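Memory Module Insertion - Control Software Gallery

Urnora is the planning and control stack we use for assembly work inside desktop computers. The current task is putting memory modules into a motherboard that is already mounted in its case. The arm has to reach down past the case walls, stay clear of cables, and line up over a slot before it starts to push.

The task is split into 2 planners. The first handles the approach and treats the case, the drive cage and the power supply as fixed boxes. Cables are harder to model, so they get a padded volume that the arm may not enter. The second planner takes over above the slots and only makes small moves.
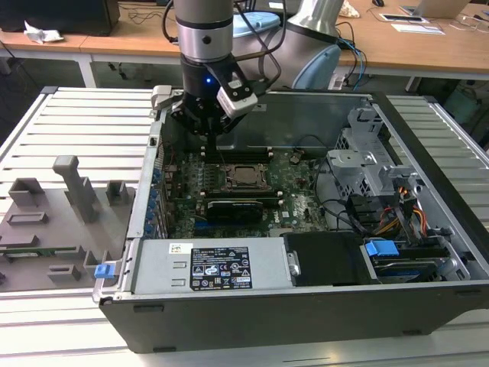
Slot detection runs on the wrist camera at the hover pose. The detector was trained on 600 labeled views, 558 of them from real boards and the rest rendered. It returns a line for each slot and a confidence score. If the score is low, the arm shifts sideways a little and looks again before anything else happens.

Once a slot is picked, the controller switches from position mode to force mode. The push is done one end at a time, with a limit on side load. Si-woo Ahn wrote the switching logic and also the log viewer, which lines up force readings with camera images so a failed run can be replayed step by step.

Fixture positions are stored in a plain text file next to the case model. Changing to a different case means measuring three corners and editing that file. We used to do this through the Vamance calibration tool, but it rewrote the whole file on every save - comments included.

Known issues in the current build:

The approach planner sometimes picks a wrist angle that leaves the camera cable tight.
Glare on retention clips can pull the slot line off to one side.
Replay stops at step 13 if the log was cut short.

The first two are being worked on in the Khurana branch. The replay fix is merged and will go out with the January build.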